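2 min read

4. Fitting the Welow filter mask

1. Wash your hands and check the mask for tears.
2. Hook the loops over your ears and press the nose strip down.
3. Breathe out hard. If air leaks at the sides, shorten the loops — do not fold the filter.
4. Change the filter after 10 hours of wear.

CAUTION: Do not use the mask during hard exercise.

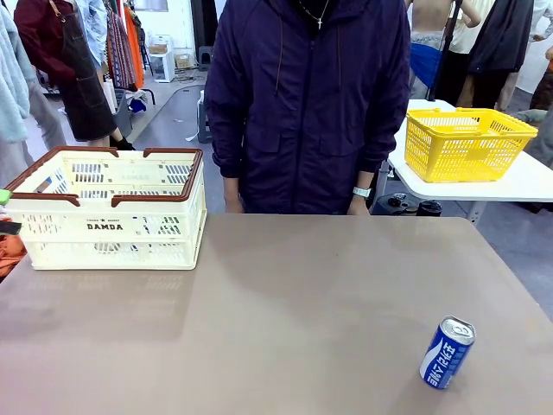 Basket on the tabletop, handles folded down.

Note: Store spare filters in a dry place until May.

This site uses cookies. Accept | Settings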